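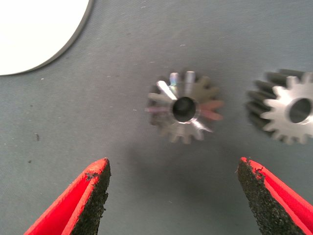

Little steel gear, a bit blurry, very shiny. Look at those pinks and greens on the teeth!

OK so I've fallen down a hole about bicycle gearing and I want to tell you all about it. Thread!

1/ I bought a used three-speed called a Wunby in December, mostly for the color. The hub is all sealed up, and I'd ridden it for weeks before I wondered what was going on in there.

2/ Planetary gears! A small sun gear in the middle, planets rolling around it, and a ring around the outside. Hold one part still and the wheel turns faster than the sprocket. Hold it differently and it turns slower. All inside a thing the size of a soup can!!

3/ Gerasimos Chatzigeorgiou at the Antoniadis bike shop let me watch him rebuild one. It took him 90 minutes and he hummed the whole time. The tiny springs (pawl springs) are the part everybody loses.

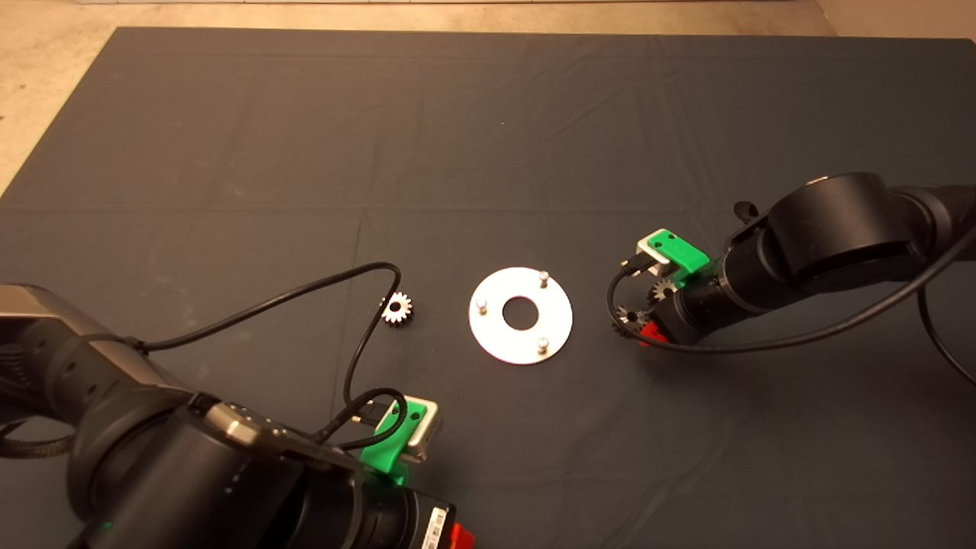

Dark mat with a few creases in it, black cable looping across.

4/ Middle gear is direct drive, so the hub turns at the same speed as the sprocket. I climb the hill on Vestero in low now and I swear I can feel the planets working (I can't, but let me have this).

5/ If yours slips, check the cable adjustment before anything else. Mine was off by half a turn of the barrel adjuster and I'd already priced a new wheel, lol.

6/ Next up is drum brakes. If you have an old repair manual with good cutaway drawings, please send me the title, I will read every page!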